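4.2 What the open day let visitors see

The Sterkthorpe open day was advertised as a chance to watch two-armed robots doing household work. We attended as ordinary visitors, stood where the public stood, and asked the staff only the questions any visitor could ask. The day's count at the door was 293 people. Of these, 99 agreed to fill in our short form on the way out, and 75 of the forms were complete enough to use.

Two firms had stands. Flosport showed a cart that followed a painted line, and it drew little interest after the first hour. The larger crowd gathered at the Nisbet bench, where the task was announced as "tidying up" and run with the Tandari control software. The set-up was very plain: a white tabletop, a dark woven basket and a soft-looking orange object that most visitors took to be a toy peach. Figure 4 shows the bench with both arms at the basket and the orange object still on the table.
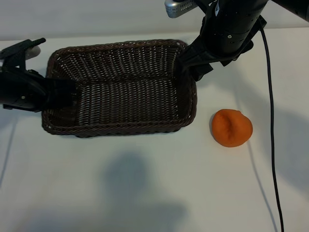 Page last changed: 1 Jun 2026

Figure 4. The Nisbet bench. The two grippers are at opposite sides of the basket, which is empty.

We think the word "tidying" did a lot of work here. A home has more than one thing out of place, and it seldom has a bare white table to put them on. With one loose item beside an open basket, a good share of what makes tidying hard has been taken away before the arms move. The host did not claim otherwise when asked, but the sign over the bench made no mention of it, and the spoken introduction compared the task to clearing up after children.

The second problem is what a visitor could fairly conclude from watching. Staff reset the bench between runs, and the resets took place in full view, yet few people on the forms counted them as part of the performance. Several wrote that the robot "did it by itself". We saw no tally of failed runs on display. When we asked for one, we were told that the software kept a log and that it could be shared after the event. It had not reached us by the end of May.

The use of two arms also deserves a harder look. Visitors liked it, and the forms are full of remarks about how the pair seemed to work together. A gripper at each side of a basket does look like cooperation. Whether either arm was responding to the other, or both were following a plan fixed in advance, cannot be told from the public side of the bench — and the commentary left the question open. We do not suggest that anyone was misled on purpose. Our complaint is that the demonstration could have been run either way and drawn the same applause.

The forms themselves have limits. People who stayed to write one were likely to be the keener ones, and our wording of item 4 ("Could this robot help in your home?") invited a generous answer. We would now ask which job, in which room, and with how much help from a person. Section 4.3 compares the answers with what the same visitors said they had expected before they arrived.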